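4 Setting up the handheld gripper pair

This section covers assembly, marker checks and the table check for the Zekania handheld gripper pair at a recording station. Allow 30 minutes for a first set-up. For replacement of jaws or jaw springs, go to section 6.

Revision prepared by Shaohua Xiao, Plulstead site. Issued 29 March 2026.

4.1 Before you start

You need:
Two handheld grippers, left and right
Two marker cubes with matching labels on the underside
Hex driver, supplied in the lid of the case
Lint-free cloth
Head camera, already mounted and focused (section 3)

CAUTION: Do not lift a gripper by its marker cube. The cube mount is made to break before the gripper body does, and a cracked mount can hold well enough to pass a visual check and still shift during recording.

4.2 Fitting the marker cubes

1. Lay both grippers on the cloth with the jaws pointing away from you.
2. Match the label under each cube to the label on the gripper body. Left and right cubes carry different marker patterns and are not interchangeable.
3. Seat the cube on the mount. The notch faces the handle.
4. Tighten the two screws evenly until the driver slips. Do not use a powered driver.
5. Try to turn the cube by hand. If it moves at all, remove it, clean the mount and repeat from step 3.
6. Wipe each face of the cube once, in one direction.

Note: Cubes from the Deng series fit the same mount but use an older marker set. The station software will accept them and report the wrong hand. Check the label.

4.3 Checking jaw travel

1. Squeeze the trigger fully and release it. The jaws should close and reopen without a pause.
2. Start the station software and open the Jaws page.
3. Hold the left gripper fully closed until its reading settles, then press Set Closed.
4. Release it and press Set Open.
5. Repeat for the right gripper.
6. Close and open each gripper 24 times while watching the reading. If it drifts outside the green band, clean the jaw pivot and start again from step 3.

If error 589 appears, the two jaw readings have been assigned to the same hand. Exit the page, recheck the cube labels and restart the software.

4.4 Table check

Carry out this check with the objects that will be used in the session. An empty table does not show whether the cubes stay visible when a jaw goes down inside a container.

1. Place the tallest container near a far corner of the table. Place a soft or irregular item toward the back.
2. Clear the near edge so that the resting gripper can be held over it.
3. Stand at the near edge with one gripper in each hand and begin a test recording.
4. Reach into the container with the right gripper. Keep the left gripper low, jaws up, with its cube turned toward the head camera.
5. Hold still until the software shows both cubes as tracked.
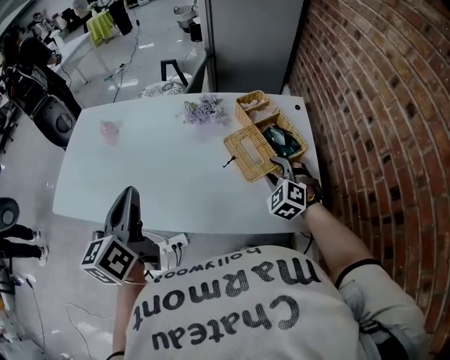 6. Change hands and repeat, with the container moved to the opposite corner.
7. Stop the test recording and open it in the viewer. Both cube traces must be unbroken. A gap while the jaws are inside the container means that the wrist was rolled too far or that the container is too deep for this station.

CAUTION: Keep power cords and power strips clear of the operator's feet. Check the floor again after any change of table position.

4.5 After the session

Close the software before unplugging the camera. Leave the cubes mounted if the station will be used again the same day; otherwise remove them and return them to the case with the labels facing up. Record any cube that was retightened in the station log. Stations at Ravevcombe use the shared log kept with the case.

Cube mounts are next due for replacement in May. Order them by pair.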